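Storing small DC motors and boards in the same bin?
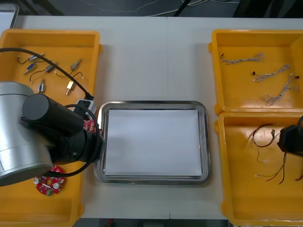
Yellow bins and steel tray, motors and red boards in the left bin.

gurkdale29
Is it bad to keep bare circuit boards under loose motors? The leads tangle and I worry about the magnets.

Stundberg
Magnets won't hurt most boards. Bent pins and scratched traces will. Bag the boards, then coil each lead and hold it with a twist tie. I sort 152 motors this way.

lirkwood_2
Use a divider. Mine cost 15 dollars.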